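Liller Opens Gripper Comparison Built Around a Helmet Handling Task

Liller announced in May that it has begun a side-by-side comparison of 3 robot grippers at its Nivesine laboratory. Each must handle an open-face helmet and a mannequin head.
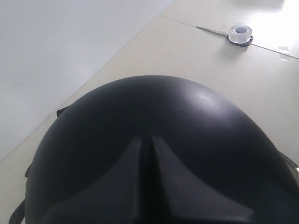
Wrist camera view of the helmet shell and gripper fingers.

"A smooth shell and a loose strap ask very different things of a finger," said Rongrong Feng, who directs the program.

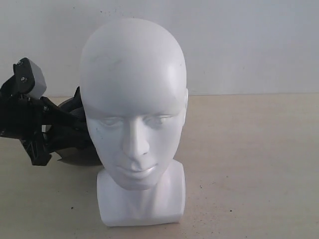 The mannequin head used in the comparison, with the arm at left.

The Nivesine team has logged 517 attempts to date and plans to reach 3,000.

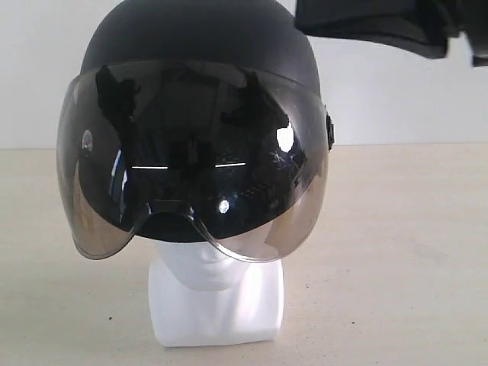 Will the results be made public?
Liller will release the full scores for every gripper, including failed attempts, when the program closes.

Controllers were supplied by Cellumier. Khang Kiều leads camera calibration. 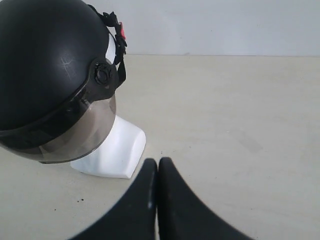 Gripper fingers near the helmet, visor and head stand.

Manufacturers wishing to submit a gripper may write to Bình Lục at the Liller press office.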